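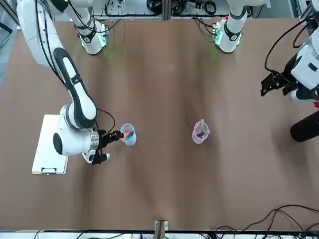
Search stories Go

Print this story | E-mail this story

The Minutes
by Hwa-young Chae

Miyuki Kudo took the minutes at Paltlow for the same reason she watered the ficus: she had done it once.

Her system was colors. Orange was for arguments, blue for decisions, purple for Mr. Ionescu. Green was for anything that might get done, and after almost 60 meetings the green one still wrote like new.

On Monday the subject was pens. Mr. Ionescu felt there were too many. He spoke until lunch, and Miyuki wrote it all down in purple.

"Read that back," he said.

She read it back. He looked hurt.

"Did I say 'perhaps' that often?"

"81 times, with the one just before the break."

He asked for a clean sheet. She clipped one in.
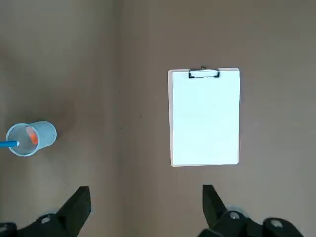

A clean sheet on the clipboard, and a blue cup on its side.

"Where were we?" said Mr. Ionescu.

Miyuki reached for the orange.

Related stories
Skaltell by Night
The Zallamex Account
A Ficus in March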